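Mircombe Open Rooms: the front sitting room

Gallery 9 of the house pages. Text by Ximena Bustos.

I was asked to write kindly about the sitting room at Mircombe and I have tried. The leaflet calls it "a room dressed for the great occasions of another age". I have been through it three times now and I remain unsure which age, or which occasions. The furniture came in one lot from a sale at Davivstead, and the inventory gives it 30 lines, most of them cushions, lamps and fire irons that have since gone upstairs. What is left downstairs is a dark, shiny table, a chaise with a very high opinion of itself, and a big window with white curtains that lets in more light than a polished surface can cope with.

The leaflet also says the table is "a piece of rare consequence". I asked on what grounds. The answer was the gold trim, and the fact that it was lot 314. A lot number tells you where something stood in the queue. I have seen gold trim on biscuit tins.

Still, people come to look at it, and a good many of them like it better than I do.

The table, with a water bottle on its side, crumpled tissue and a dark faceted ornament. The gold ring pull in the middle of the apron gets a paragraph to itself in the leaflet.

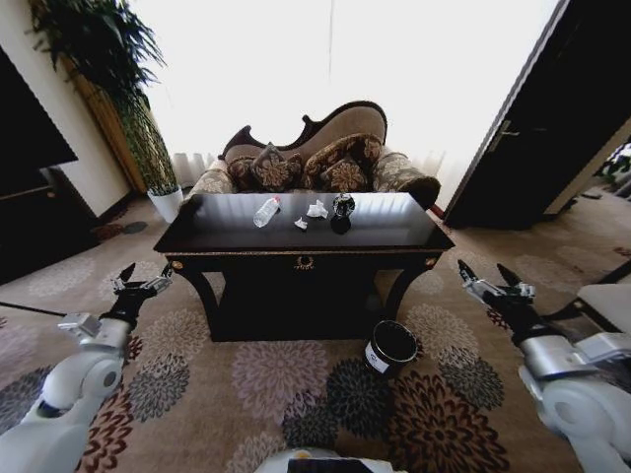 Niro wrote in to say that I am being unfair to gloss. A black top like that was meant for lamplight, in Niro's view, and it should be judged in February at four in the afternoon with the curtains drawn. Niro would also like it known that a soft dry cloth is all such a finish ever needs, and that spray polish has ruined more tables than children have.

I will give way on the spray polish. On the lamplight I would want to see it first, and the room closes at half past three.

The chaise is a different matter. The sale catalogue has it as Victorian, and the leaflet has turned that into "early Victorian", with no paper to support the extra word. The Shek valuation, done for the insurance, says only "in the Victorian manner", which could mean almost any year you like. It was put down at £748 with the cushions thrown in. I make no claim to know better, but when three documents give three answers I would rather the leaflet picked the most modest.

I have a grudging regard for the cushions. Dark brown with big beige and gold flowers ought to quarrel with a patterned seat, and the two get along well enough. Whether anybody could sit down comfortably with all of them in place is another question. The notice asks you not to try. 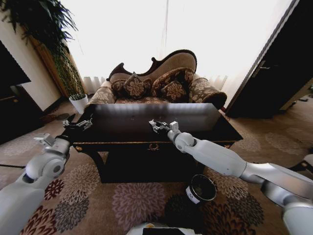
The chaise and its cushions, with the coffee table in front, top clear.

Gallery 10 is the back stairs, where the leaflet claims a ghost.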